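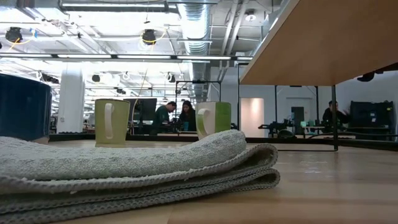

4.2 Build and Workspace

Tarico was put together in a shared workshop, evenings mostly, by three people with other jobs. No cleanroom, no optical bench. What follows is the build as it stood on 21st June, when the rig stopped changing long enough to write down.

Frame first. Black aluminum extrusion around a butcher-block top, an arm on each side (Fig. 3). First version had both arms on the far rail - bad idea, the elbows met in the middle whenever both reached for the same mug. Moving them to the sides fixed most of that. Cable routing took longer then the frame did. We left slack at the elbow and zip-tied the rest, and still lost one connector in the first week.
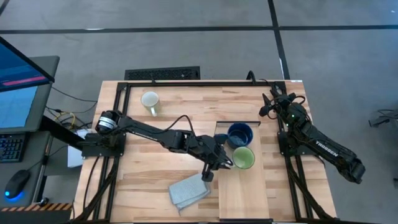

Fig. 3. Two-arm work surface with a mug, cups, raised board and folded cloth.

Objects are household stuff. Ceramic mugs, cups, a gray cloth. The cloth is used for the wipe and fold tasks and gets refolded by hand between trials, not very carefully. We wanted that variation in. Cups on the raised board are harder than cups on the table: the approach height changes and the gripper tends to come in low. Section 5 has the numbers.

Lighting was whatever the room gave us. We tried a diffuser and droped it, too much glare off the glazed mugs either way.

Control runs on Ultetti, our own thin layer over the vendor driver. Logging is handled by Mima, a script Loretta Haverford wrote for a different project and never meant to share. It writes one folder per trial. We recorded 902 trials, threw out 129 (dropped frames, bumped table, wrong label) and kept the rest. Should have cleaned labels as we went. Didn't.

Calibration is redone at the start of each session. Takes 4 minutes if nothing has moved, a lot longer if somebody has leaned on the rail. An automatic version is planned for October, using the table corners as reference points.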